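Buenas prácticas para simular la recogida de frascos con pinza

Stumside
¡Hola! Estoy montando en simulación una celda con un brazo blanco y pinza paralela que trabaja con frascos metidos en una caja roja abierta. Quiero dejar escritas unas normas internas antes de pasar al equipo real en Purnness. ¿Qué reglas ponéis vosotros? ¿Límites de velocidad, zonas, registro?

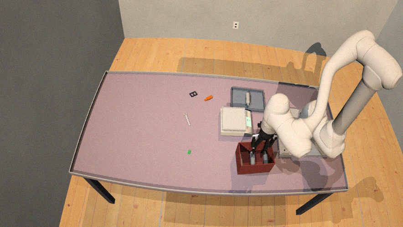
Respuestas de la comunidad

Tan
¡Qué gusto ver a alguien que piensa en las normas antes de mover nada! Lo mío:
- Entrada vertical a la caja, siempre, y con los dedos abiertos.
- Holgura mínima de 8 mm entre dedo y pared.
- Si hay frascos juntos, primero se decide cuál se coge y después se baja.

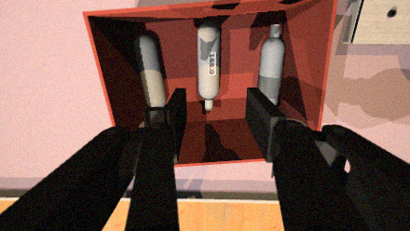

Y guardad la semilla de cada episodio, por favor. Nosotros perdimos un miércoles entero buscando el 1843 por no apuntarla. Para la parte real, leed la ISO 10218 y haced vuestra evaluación de riesgos, que la simulación no la sustituye.

Itel
yo repito 18 veces cada agarre y si fallan más de 6 no lo apruebo

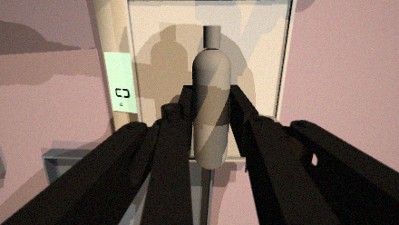 también variad las sombras y la luz, que la cámara de muñeca lo nota un montón!! lo de la velocidad ni idea, nosotros vamos lentos y ya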